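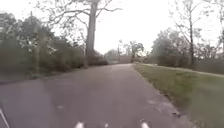

Gisela says the hedge side is the nicer side to walk on and she will not be argued with. Fine. I like the grass side, softer when the path gets busy and you have to step off.

Paths > Dulstead > The Hedge Path

Quick page this, been meaning to put it up since June. It's for the people who keep asking me which path I mean when I say "the hedge path". Paved, grass on one side, hedge on the other. Mostly I walk it early, before 7 if I can get out of the house, and again in the evening if I can't.

One picture for now, top of the page. More when I get the others sorted – they're on the old laptop and the old laptop is at my sister's. The lines below go with the walk in order, so you can follow along even without the rest.

THE PATH
Asphalt the whole way, grey, worn in patches. Pale specks all through it. Good underfoot, better than the gravel at the Postma end, which gets in your shoes. Strollers ok. Wheelchairs ok as far as the Postma turn, after that I wouldn't.

THE HEDGE
Shrubs and low trees all grown into each other, dark olive, one long wall of it. Lumpy along the top, a few thin bits sticking up. Birds in there like you wouldn't beleive, mostly sparrows, a wren now and then. Please don't cut through it. There was a gap people used to squeeze through and it took years to fill in.

THE BIG TRUNK
Tall one, pale grey, dead straight, behind the hedge. My landmark. If you're meeting me, meet me there. No idea what kind of tree, I've had three different answers from three people and they were all very sure. Gisela says poplar. Send me an email if you know trees, I'd like to settle it.

THE GRASS
Strip of it all down the other side. Gets mowed when it gets mowed. Clover in early summer, then it's bees, so watch bare feet and watch the dog. Nice spot to stop and tie a shoe or let a bike by.

THE OLD SIGN
Past the straight bit. Says 458 yards to the Hulex gate, which I paced out once and got 543 steps, so either the sign's right or my legs are. Paint is going. Somebody has scratched initials in the post.

HULEX GATE
Green, squeaks, lift it as you push. Don't leave it open, there's sheep some months. Latch is stiff on cold mornings – use your palm, not your fingers.

THE BENCH
Just inside the gate. Slats replaced last spring, still too low for me but Gisela's mother likes it. Sun on it till mid morning, then shade. Bring something to sit on if it rained overnight, it holds the wet forever.

THE LONG BEND
Blackberries on the inside of the bend, late August if you beat everyone else to them. Wear sleeves. I got almost 77 ounces one year in two trips and made jam, which didn't set, so it went on pancakes instead till Christmas.

POSTMA END
Gravel starts here, and the ditch. Water in it most of the year. Frogs in spring, loud. Most people turn around here and so do I unless I've had coffee. If you keep on you come out behind the Soltora parking lot, not pretty but there's a bus stop and a vending machine that takes cards.

Few things people asked:

Dogs – yes, on a lead near the gate.
Bikes – yes but ring a bell, the hedge hides you at the bend.
Lights – none. Take a flashlight in winter.
Parking – there's room for a few cars by the Dulstead end, gone by 9 in the morning. Don't block the farm track, he will come and knock.

Will add the bench and the gate pictures first, then the blackberries if I can find the good one and not the one with my thumb over the corner. If you've got any of your own from that stretch send them over, esp. snow. I never seem to get there in time for snow.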